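Home | Tables | Seating | Storage | Care | Contact

Trunach work table, marble-pattern top

The Trunach is a rectangular table for shared rooms: break rooms, studios, small offices and kitchens where people eat at noon and work the rest of the day. It has a white top with gray and brown veining and black tapered legs. Kurngate has sold it since 2019, and the current version has a revised leg bracket and a harder sealer on the top.

It ships flat in two cartons. The top is in one, the legs, brackets and hardware are in the other. The cartons may arrive on different days if you order to an upstairs address, so please check both labels before calling us about missing parts.

Top

The top is sealed at our workshop and is ready to use. The gloss finish shows fingerprints more than the satin finish does, but it is easier to wipe down. Veining varies from piece to piece and we can't match a top to one you already own. If you are ordering several tables to stand side by side, put a note on the order and Jaime Rocha in our finishing shop will pick tops with similar veining from the same batch. This adds 6 working days.

Coffee, tea and cola can be left for a short time without harm. Lemon juice, vinegar, tomato sauce and red wine should be wiped up right away. Permanent marker comes off the gloss finish with rubbing alcohol on a soft cloth. Do not use bleach, scouring powder or the rough side of a sponge. A dull patch caused by scouring can't be buffed out at home.

Hot pans need a trivet. The sealer softens under heat and will keep the ring.

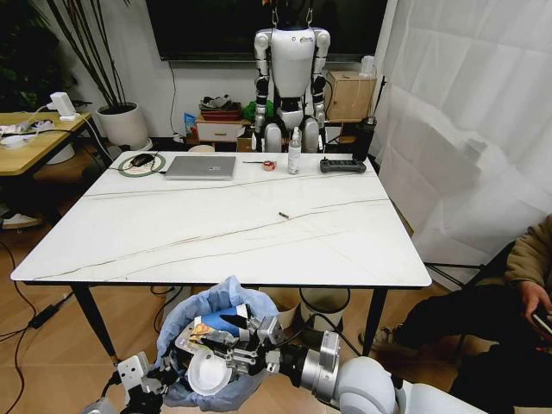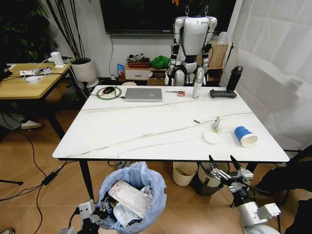
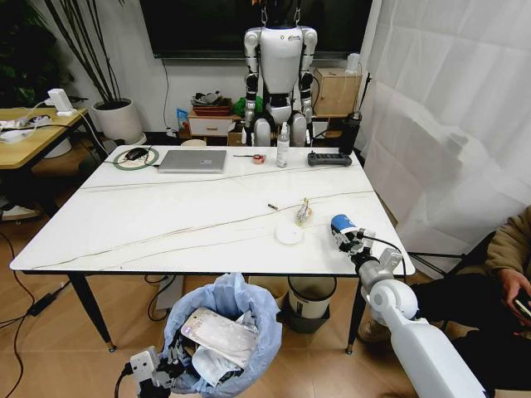

Legs and floor contact

Each leg bolts to a steel bracket with two bolts. Start all the bolts by hand, turn the table upright with a second person, and only then tighten them with the supplied key. Tightening one leg fully before the others is the usual cause of a table that rocks.

The feet have screw-in levelers with 10 mm of travel. On a wood floor, fit the felt pads included in the hardware bag. Felt picks up grit, and gritty felt will scratch a floor as badly as bare metal, so look at the pads every few months and replace them when they turn hard. On carpet leave the pads off.

After the first month, go over the bolts once more. In an office where the table gets dragged around for meetings, do this twice a year. Lifting is better than dragging. The brackets are strong straight down and less so from the side.

Maximum load is 133 lb, spread evenly. The table is not meant to be sat on or stood on.

Resealing

In a home, the factory sealer lasts several years. In a busy break room expect less. To test it, put a few drops of water on the top and leave them for ten minutes. If a darker spot is left when you wipe them off, the top is due for resealing.

We sell the Guvgate sealer in a small can that covers one table with a little left over. Clean the top, let it dry overnight, wipe on a thin coat with a lint-free cloth and remove the excess before it turns tacky. Two thin coats are better than one heavy coat. Keep the table out of use for a full day afterward and open a window.

Ordering and delivery

Stock tables leave the warehouse in 2 working days. Curbside delivery is standard. Delivery to a room, with assembly, can be added at checkout in most areas. The crew will take the cartons away if you ask them when they arrive.

Returns are accepted within 30 days if the table has not been assembled. A top damaged in shipping is replaced free of charge, but we need a photo of the carton as well as the damage. Please keep the foam corners until you have checked the top in daylight.

The warranty covers the legs and brackets for more than 6 years of normal indoor use; the full terms are on the card in the hardware bag. Stains and scratches are not covered. For bulk orders and trade accounts, write to Volker Wunderlich at the sales desk and include your floor plan if you have one.

Page last updated 2023-05-26

Related items

Nogueira stacking chair, black
Nogueira bench, two-seat
Trunach side table
Guvgate sealer, small can
Felt pads, set of 10
Replacement levelers and key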